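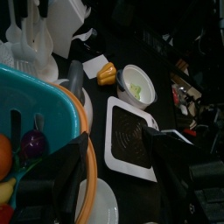
January 17, 2018

I gave up the big weekly shop in April and I've been meaning to write down how it has gone. People keep asking, mostly my sister, who thinks I have joined something.

Up to then I did what my parents did, one long trip to the Merkex on the ring road outside Todham, boot full, fridge full, done. It took most of a morning once you counted the queue for the car park. I'd come home with things I had no plan for, and by the end of the week a fair amount of it went in the bin. Celery was the worst. I don't think I have ever finished a head of celery in my life.

Then the car failed its MOT and the repair was going to be more than the car was worth. I sold it to a man in Sullunley for 400 pounds and told myself I'd look for another one in the summer. I still haven't.

So now I walk. The nearest proper greengrocer is Yeoman, at the bottom of the hill, and I pass it on the way back from work anyway if I get off the bus two stops early. I go in most evenings and buy what I am going to eat that night and perhaps the next day. Bread I get from the same parade of shops. Anything heavy, such as rice, washing powder and tins, I order once a month and have it brought to the door.

The first few weeks were annoying. I kept forgetting that I couldn't just have a cupboard full of everything, and I'd get home and find there was no milk. I went back down the hill in the rain for milk more than once. After that I started keeping a list on the back of an envelope by the kettle, and it mostly sorted itself out.

Money is what everybody wants to know about. I kept the receipts for the first three months and then got bored, but in those three months I spent less on food than I had before, even though most single items cost more at Yeoman than at the supermarket. A cauliflower is dearer there and so are onions. The difference is that I eat the cauliflower. Over the year, with no petrol and no insurance, I reckon I'm better off by a good deal more than 600 pounds, though I can't put all of that down to vegetables.

I cook differently too. Before, I'd decide on a Sunday what the week's dinners were, and by the middle of the week I wouldn't want any of them. Now I look at what's there. Last week they had leeks going cheap, so it was leeks and potatoes for two nights and a leek omelette after that. Maricel Baluyot, who works across the landing from me, gave me her way of doing aubergines — grilled until they collapse, peeled, flattened and fried in egg — and I've made it so often that I should probably stop for a while.

Phong Cù left a comment on my last post asking how this would work with children in the house. I don't know. I live on my own and I think it would be much harder. Carrying food for one up a steep hill is fine. Carrying it for five would be a different matter, and the 158 bus only runs once an hour after six. He also asked whether I freeze anything, and the answer is bread and peas, and leftover soup if there's room.

There are things I miss. I liked having a choice of cheese. I miss being able to buy a pair of socks and a light bulb in the same place as the eggs. When I had flu before Christmas I had almost nothing in, and lived on toast and tinned tomatoes until my neighbour went down for me. I now keep a few more tins than I used to.

I'll see what I think when the lease on the flat comes up. If I end up moving further out I will need a car again, and I expect I'd go back to the old way within a month. For now I have half a cabbage to use up and no plan for it yet.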